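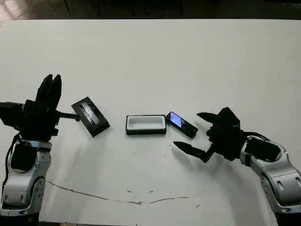 Unboxing as a craft: notes for the Clunville packaging evening

Slide 1. Hello, thanks to Etenesh for having me. Start straight in with the question: when did you last enjoy opening a box? Wait for hands. Somebody always says a phone, and I'm so glad when they do, because that is tonight!

Slide 2. A phone box is a tray, a lid and a phone, and I could talk about it until midnight. Dark shell outside, white lining inside. The white does a lot of work – your eye goes straight to the hollow and you know where the phone lives before you've read a word. Pass round the Leiva sample (lid off, please, it sticks).

Slide 3. Fit. Too tight and people shake the box upside down over the carpet. Too loose and it rattles in the post and feels cheap. At Laltora we made 187 test trays before we liked one, and I still have most of them in the loft. Mention the thumb notch. Mention it again, people forget the thumb notch.

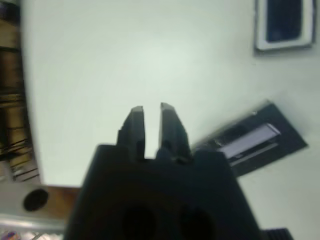 Haoran Long wrote to me after the May talk that a tray ought to be judged on the way back in, when you're selling the phone on and want it all to go home neatly. I loved that. I've pinched it for the next bit.

Slide 4. Going back in. Line the long side of the phone up with the long side of the tray, lower one end first, then let the other end follow. Do it live, slowly. Get someone from the front row up to try with their eyes shut (great fun, allow time).

Slide 5. Lids! Clear ones show off the contents but catch every light in the room, so try yours under a lamp before you order. Plain ones are kinder to fingerprints. Show both, let them argue.

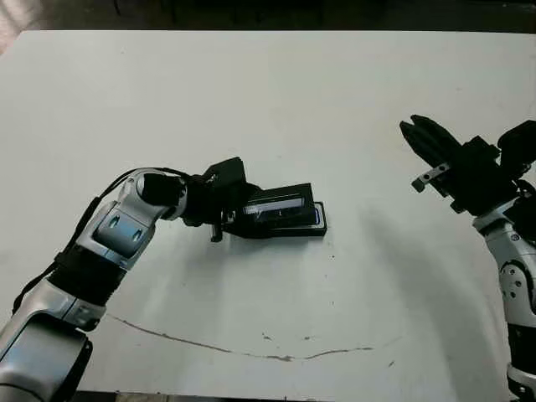
Do you need to keep the box at all?
Only if you mean to sell or pass the phone on; otherwise keep the tray for screws or earrings and recycle the rest.

Slide 6. Repacking table. Three sets out, each with its tray and phone apart, and a pale cloth underneath so that dark parts show up well. Pairs, one minute each. Walk about and listen for the little sigh as a lid goes down, it's my favourite noise in the world.

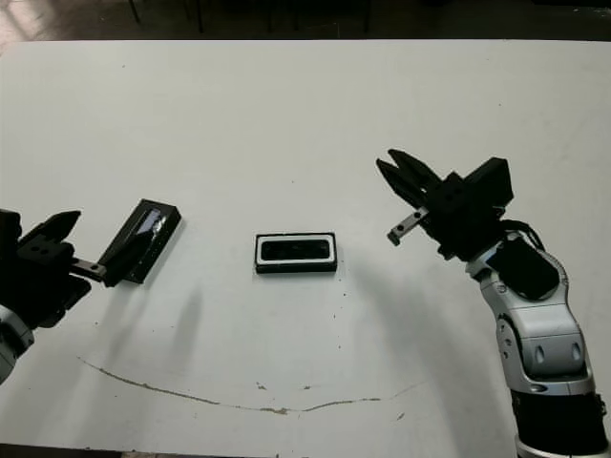
Notes: Trinidad Montecinos
Clunville, Oct 19, 2018

Slide 7. What to listen for when they report back. Did they turn the phone or turn the tray? Most right-handers I've watched turn the phone. Write the answers on the flip chart, big letters.

Slide 8. Thanks and samples. Leiva trays are in the crate by the door, two per person. Ask for the marker pens back.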